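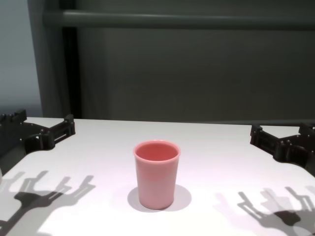
pink cup, two grippers, white table. bench tonight

right, update thread on the arms, been quiet for weeks because work got in the way. long one, sorry

for anyone new: two small arms, one each side of a table, in the shared workshop in Follivthorpe. aim is to get a cup passed from one arm to the other and set down again without me touching anything. that's it, that's the whole project

left one is called Tahiri. right one is Misura. I do not remember why and the labels are on the power supplies now so they're staying

where we were in January: one arm, wobbly, elbow servo that got hot enough to smell. where we are now: two arms, less wobbly, no smell

fingers are on version 17. yes seventeen. most of those were me moving one hole

main change in this version is the slot through the jaw. saves a bit of weight at the far end of the arm, where it hurts most, and lets me get a driver onto the inner screws without taking the whole lot apart. should of done that at version 2

printed black because that's the reel that was open

screws: stop threading straight into the print. I did it for ages and every one of them worked loose. brass inserts, soldering iron, go slowly, let it cool before you poke it. I poked it

cup choice. tried a glass first (no). tried a paper one, squashed flat. plastic tumbler is good, bit of give in it, and a taper so you find out straight away if your grip height is off. too high and it slides down out of the jaws, too low and it tips

also pink shows up really well on a white table for the vision side. my colour threshold is about as crude as it gets and it finds the cup fine

what it does NOT like is shadows. soft grey ones under the cup are ok. the big ones the grippers throw across the table are a pain, the edge detection sees fingers where there arent any

things tried for the shadows so far
- lamp further back: a bit better
- second lamp: twice as many shadows, well done me
- baking sheet bounced off the ceiling: don't
- ignoring anything below a certain saturation: best so far, keeping it

someone asked last time how I get both arms agreeing on where the table is. badly. each one touches off on a printed block in a known spot, then I do the sums for the offset. they disagree by a couple of mm at the far side. for a cup that's fine. for anything smaller it won't be

the handover is the hard bit. one has to let go after the other has hold but before they start pulling against each other. I was doing it on a timer which is daft. now reading the servo current, when the second gripper's load goes up the first one opens

numbers from the last proper session, old fingers: 100 tries, left arm only, pick up and put down. 15 failed. nearly all tips at the put down, because I was letting go while it was still moving. added a short pause. haven't rerun the hundred yet

before anyone asks about doing more than that: my mate on the forum says do 1,000. my mate on the forum does not have to pick the cup up off the floor

handover tries I've not counted properly so no number from me. works often enough that I shout when it does

cables next. they go tight when the base turns all the way round and I've been pretending not to notice. going to run them up the back and leave a proper loop. if you've got a tidy way of doing this on a cheap arm please post a picture, every one I find online is either a mad drag chain or tape

software: plain python, one file, too long. splitting it up is on the list. it has been on the list since the summer

someone at the Niltport group offered me a pair of nicer servos for the wrists. tempted. the current ones have a bit of slop, you can feel it if you waggle the fingers with the power on (dont waggle the fingers with the power on)

if you're building something like this, start with one arm. get it boring. then add the other. I bought both sets of motors at once and spent a fortnight swapping parts between them trying to work out which was broken. it was the usb lead

cost question: can't tell you properly, I stopped adding it up. motors are most of it. filament is nothing by comparision, even with seventeen goes at the fingers

rubber on the jaws: tried bicycle inner tube, glued on. grips lovely, peels off after a few days. next try is a printed soft pad that slides in the slot, so I can swap it when it wears. file's half drawn

will put the finger files up when I'm happy with the pad. please don't print the old ones, the hole spacing is wrong and you'll swear at me

to do, in no order: cable loop, pads, rerun the hundred with the pause in, proper mount for the lamp, buy another tumbler in case this one splits

off to lock up, workshop shuts in ten mins and the kettle's still on. will answer replies tomorrow

More from this thread's author
Elbow servo, a sad story
Heat inserts: which tip I use
One arm, one table, first pick up
Follivthorpe workshop open evening, what I brought

Contact | Copyright October 2026 | Back to top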